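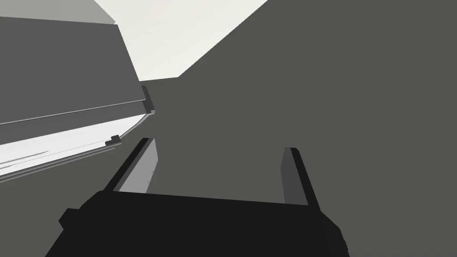 A gripper with two parallel fingers, computer rendering.

Drinking vinegar (also vinegar drink, sipping vinegar; one older type is called a shrub) is a drink made by thinning a sweetened or plain vinegar with water, soda water or milk. Sold ready to drink or as a syrup. Not the same as pickling vinegar or salad vinegar, though both get used at home in a pinch.

Contents
1 Name
2 Ingredients
3 Making it
4 Serving
5 Regional kinds
6 Commercial products
7 Storage
8 Health claims
9 See also

Name

"Shrub" comes into English from an Arabic word for drink, same root as sherbet and syrup. In older British use it meant a rum or brandy punch with citrus. The vinegar meaning is mostly American. "Switchel" is close but different: vinegar, water, ginger, molasses or maple syrup, no fruit needed. Bar menus mix the two up a lot.

Ingredients

Three parts: vinegar, sweetener, flavoring. Cider vinegar is the usual one in North America. Rice vinegar and black vinegar in East Asia, persimmon vinegar in Korea, coconut and cane vinegar in parts of Southeast Asia. Distilled white works but tastes harsh, and most home recipes steer away from it.

Sweetener is white sugar, honey, maple syrup, or palm sugar. Sugar draws juice out of the fruit, which is why the older recipes use so much. Cutting it by half gives a thinner syrup that wont keep as long.

Fruit: raspberries, black currants, plums, rhubarb, pineapple, tamarind. Soft fruit past its best is fine. Moldy fruit is not. Spices and herbs go in with the fruit or are left out altogether. Black pepper, ginger, basil, lemongrass all common.

Bottled products often add citric acid, flavoring, stevia or sucralose, sometimes a thickener to make the syrup feel richer. Labels vary.

Making it

Two methods, hot and cold.

Hot. Sugar and water heated until clear, fruit added and simmered until it gives up its color, strained, vinegar stirred in off the heat. Quick. Done in under an hour. Taste is jammy, cooked.

Cold. Fruit crushed with sugar and left covered in the refrigerator for 2 days, then strained, and vinegar added to the juice. Some sugar stays at the bottom of the bowl and has to be scraped in. The mix is sharp at first. Most recipes call for a week of rest before drinking. Taste is fresher, closer to raw fruit.

A third way soaks the fruit directly in vinegar and adds sugar at the end. Common for plums in Japan and Korea, where rock sugar and fruit are layered in a jar and vinegar poured over the top. The jar gets turned every few days untill the sugar is gone.

Equal weights of fruit, sugar and vinegar is the ratio most often printed. Plenty of cooks go lower on the vinegar. 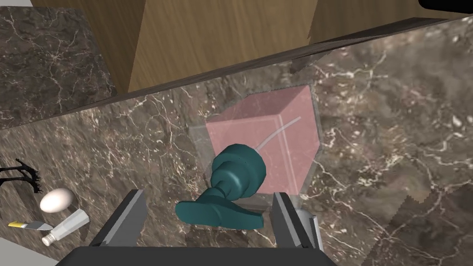
A translucent pink box and a teal object on a dark brown marble countertop. Computer rendering.

Serving

One part syrup to four or five parts cold water or soda, over ice. Stronger for bar use. Warm versions with ginger and honey are drunk in winter. With milk the acid thickens it and the result is a bit like a thin drinkable yogurt; cold milk, stirred fast, syrup added last. Does not work so well with soy milk, which tends to go grainy.

Also used as a glaze, in salad dressing, over shaved ice.

Regional kinds

United States. Fruit shrubs were kept in farm kitchens before refrigeration as a way to hold summer fruit. Fell off once iceboxes and bottled soda came in. Came back through cocktail bars.

Japan. Black vinegar drinks and fruit vinegars, sold in small cartons and by the bottle.

Korea. Fruit vinegars, persimmon and pomegranate especially, usually diluted with water or milk.

Middle East. Sekanjabin, a Persian syrup of vinegar, honey or sugar, and mint. Served with cold water and grated cucumber, or as a dip for lettuce. Very old.

Southeast Asia. Less common as a bottled drink. Food writer Izzati Sutanto, in her booklet Sour Cups, lists 74 household recipes using coconut, palm and pineapple vinegar, most of them passed on without measurements. Her version with tamarind and palm sugar is the one most often copied.

Commercial products

Mostly small makers. Oko sells cider vinegar syrups in rhubarb and black currant, no coloring added. Sumampouw makes a coconut vinegar drink with ginger, ready to drink, lightly fizzy. Hula was a pineapple shrub in cans, now discontinued; the recipe was sold and the can design dropped.

The Hullcombe vinegar works ran a tasting of fruit shrubs one January, with 83 entries. Cold method entries took most of the prizes. A printed list of results exists, but the recipes were never published.

Storage

Syrup keeps in the refrigerator for several months in a clean closed bottle, if the sugar and vinegar are not cut too far. Throw out if it fizzes without being meant to, smells of yeast, or grows anything on top. Cloudiness on its own is normal for unfiltered cider vinegar.

Metal lids corrode. Plastic lid, cork, or a layer of parchment under the metal.

Health claims

Many. Few well supported. Some small studies look at vinegar taken with starchy meals and blood sugar afterward, with modest effects. Weight loss claims are weaker still. Fruit shrubs carry a good deal of sugar, so a tall glass can come close to a soft drink.

Undiluted vinegar can wear down tooth enamel and irritate the throat. Should be diluted. People on medication for blood sugar or potassium are usually told to ask a doctor first.

See also

Cordial
Kombucha
Oxymel
Posca
Switchel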